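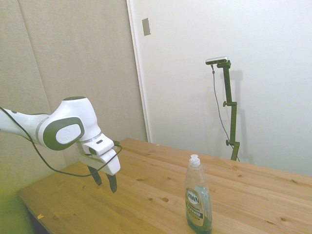 Packing used to be the part of the job at Plomham that everybody did and no one was trained for. Alby Whitcombe has run the floor there long enough to remember when a new starter got a tape gun and a nod. Now the first thing a new starter gets is an hour at the pine table with the arm. White arm, two dark fingers, one bottle of Dawn standing well off to the right of it. "That's the lesson," Whitcombe says. "Dish soap. If you can teach it dish soap you can teach it most of what we ship."

Plomham packs household goods for small stores. 40 people on the floor, 126 product lines, a lot of them bottles. The plan, which staff call Rennie after the project name on the first memo, is to have arms do the upright picks and leave people the rest. The supplier is Tilel. Whitcombe picked the bottle himself.

Why soap? "Clear plastic. Slippery. Squashes if you're mean to it." He counts boxes as the easy stuff and doesnt spend time on them.

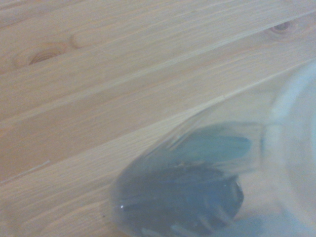
What has changed so far is mostly hours. Packers used to do a full shift of lift, turn, drop. Since January they rotate, half a shift on the line and half at the table, showing the arm a move over and over and writing down what went wrong. Some like it. Some really do not.

"I had a guy tell me he felt like he was training his replacement," Whitcombe says. "I didn't have a smart answer. I said, I don't know, maybe. I said the wrists are what I care about this year." Sore wrists were the top complaint on the floor when he took over. He'd like that gone before he retires.

Pay was the harder talk. Table time was first paid at the line rate, minus the speed bonus, so people lost money by teaching. That went on for weeks. Whitcombe calls it "dumb, and partly my fault." Now it pays a flat 40 cents an hour on top and the bonus is averaged in. Sign-ups went from a handful to a waiting list.

He talks about the stop button more than the arm. It's red, on a yellow box, and every person who goes near the table has to press it once before they're allowed to do anything else. No exceptions, office staff too. "I want them to know what it feels like to push it. People are polite around machines. They wait. Dont wait."

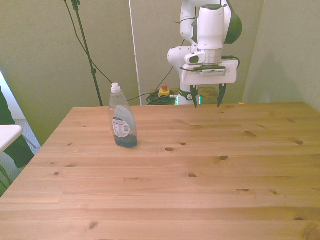
What the packers say

Not much on the record. Two agreed to talk without names. One, a night packer, says the table half of the shift is "quieter but my head hurts more." She has started telling new people what she's looking at when she picks something up, a thing she never had words for before. The grip, how full it is, which way it wants to tip.

The other moved over from the Trollden site and is less keen. "They ask us what we think, I'll give them that. Then the schedule comes out and its the same schedule." He wants it in writing that no one gets moved off nights without a say. Whitcombe says he has asked for the same thing -- and is still waiting.

A staff survey went round in the fall. 91 percent wanted the rotation kept. Fewer wanted more arms. Whitcombe reads both numbers out and doesn't pick one.
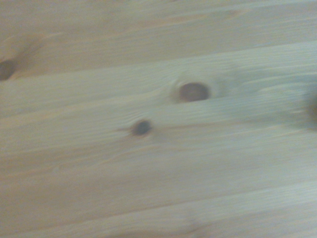
Next steps

A second table, if the money comes through. Spray bottles after soap, then jars. Whitcombe wants two packers in the room when the Tilel people come to set it up, paid for the day. He's got the names already. He hasn't asked them yet.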